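Search this site Search Go

Print | E-mail this page

MEDIA RELEASE

For immediate release, September

Skelton jersey swap back for third season, bins out now

Old uniforms wanted. Any sport, any size. The Skelton Junior Basketball Association has opened its jersey swap again and wants gear in before the season tips off later this month.

Last year 659 singlets, shorts and warm-up tops went through the swap. Most went home with a new player the same night. Leftovers went to the Rellia clubs up the road, who were short on under-12 sizes and still are.

How it works: drop off clean gear at the Skelton rec centre or the Benavides Street library. Get a token for each piece. Bring tokens to swap night, pick what you like. No tokens? Come anyway, everything left after 7 pm is free.

Fan jerseys are welcome too, not just club colours. They get there own rack and they go quick. Kids wear them to practice.

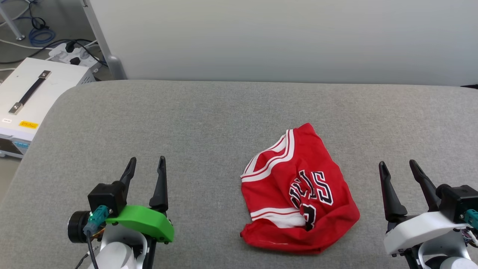 Arlo Pennington said the cost of a uniform was still the first thing parents asked about at sign-up, and that over 3 seasons the swap had done more to keep kids playing than any discount the club had tried. He'd like to see fees looked at next, he said, but gear comes first.

Club uniforms were redesigned 2 years ago. The old design is still fine for practice and for house league, so please dont throw it out. Rep teams need the current one.

Please check before you donate:

Names on the back are OK. Numbers are OK. Small stains OK. Big rips, no. Shoes only if the soles have some grip left. No mouthguards, please, we got a bag of them last time.

Swap night is at the Illomau Hall, doors 5:30 pm. Parking at the rear, off the laneway. The front lot is being resurfaced and will be closed. Canteen open, cash only.

Helpers needed from 3 pm to sort sizes and set up racks. Students can claim the hours toward there school community service. Sign up at the rec centre front desk.

Media welcome from 5 pm. Ask for Arlo Pennington at the door. Interviews best before the rush.

– ends –

Print | E-mail this page

Get our newsletter! Enter your e-mail address Subscribe

This site uses cookies. By continuing to browse you agree to our use of cookies. OK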